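Looking after wooden boards and worktops

Most damage to a wooden board comes from water left sitting on it. Wash a board by hand with warm water and a little dish soap, wipe both faces, and stand it on edge until it is dry. A board laid flat on a counter dries on one side only, and after a few weeks of that it starts to cup. Never put one in the dishwasher.

For smells, rub the surface with coarse salt and half a lemon, leave it five minutes and rinse. Onion may need a second go.

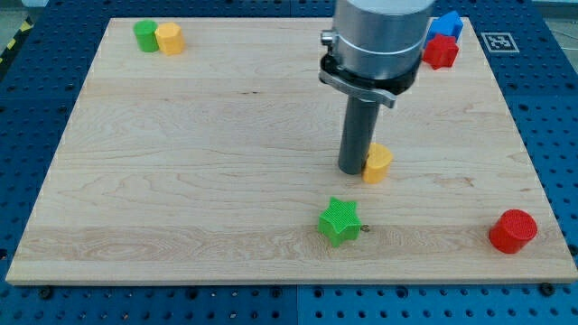 Greenwood Home Workshop Club – Tools and Materials Group

Maple has a fine, close grain and takes oil slowly. Use food-grade mineral oil on anything that touches food. Olive and sunflower oil go sticky and then rancid. Put on a thin coat with a cotton rag, wait overnight, and wipe off what is left. New boards need three or four coats. After that, once a month is plenty – more often in winter if the heating is on all day.

Knife marks can be sanded out. Start with 120 grit if they are deep, then 220, always along the grain. Dampen the board, let it dry, and go over it once more with 300 to take down the raised fibers. Don't forget the cut ends, which soak up more water than the faces and are where splits begin. Give them an extra coat of oil.

A board that has already cupped will sometimes come back. Lay it hollow side down on a damp towel overnight, then let it dry slowly on edge, away from the radiator.

Club members can borrow the belt sander from the Clanusby store. Ask for item 441 and bring your own belts. We are out of mineral oil until the next order comes in.

Page last changed 2022-11-03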